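Trinmont Football Club
Vacancy: Match Officials Liaison Assistant (part-time)
Published 3 February 2023

Trinmont Football Club invites applications for the post of Match Officials Liaison Assistant. The post is based at the Brusa Road ground and covers home fixtures of the men's and women's first teams, together with selected youth matches. The contract is for 12 months and may be renewed.

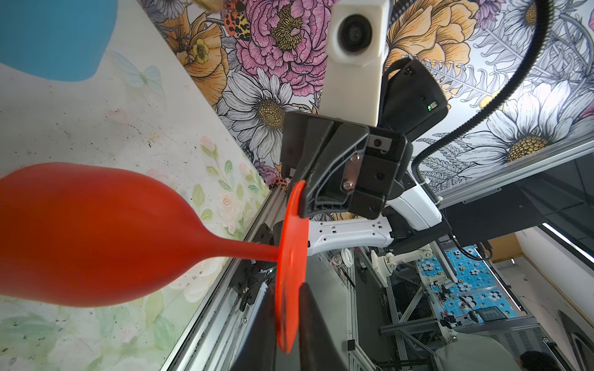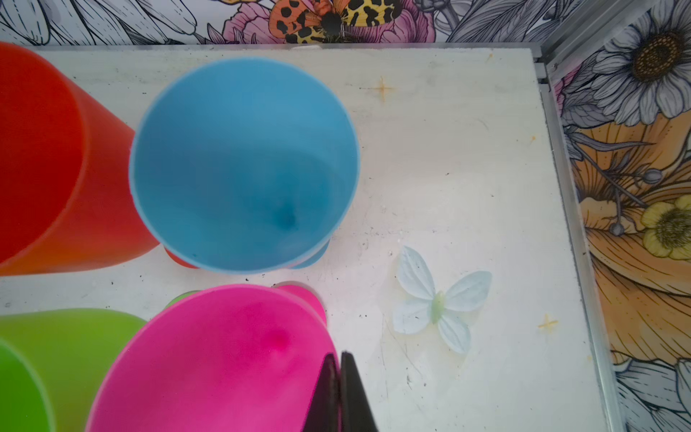 Ronaldo Pascual writes that the work is mostly a matter of being in the right place before anyone has to ask, and that new starters tend to underestimate how much of a match day is over by kick-off. He adds that the hour after the final whistle calls for a calm manner, above all when a late decision has gone against the home side.

Duties

The successful applicant will receive the referee and assistant referees on arrival, check team sheets before they are exchanged, and confirm kit colours with both clubs. He or she will keep the substitution record, pass on messages between the officials and the ground safety officer, and send the match return to the league on the same evening. Attendance at the pre-season briefing in August is required.

The postholder does not comment on refereeing decisions, whether in person or online. This applies on days off as well.

Requirements

Applicants should have a sound knowledge of the Laws of the Game and clear written English. A refereeing qualification is welcome — it need not be current. Evening and weekend work is unavoidable. The appointment is subject to the usual safeguarding checks, and two references will be taken up.

Pay and conditions

The club pays £100 for each match attended, with travel refunded at the standard club rate. A meal is provided at home fixtures. Club clothing is issued on appointment and remains the property of the club.

How to apply

Please send a letter of no more than 1000 words and a current CV to Lovely Malabanan, Football Administration, Tan Stand, Trinmont Football Club, quoting reference 2068. Applicants called for interview will be asked to complete a short written exercise on team sheets.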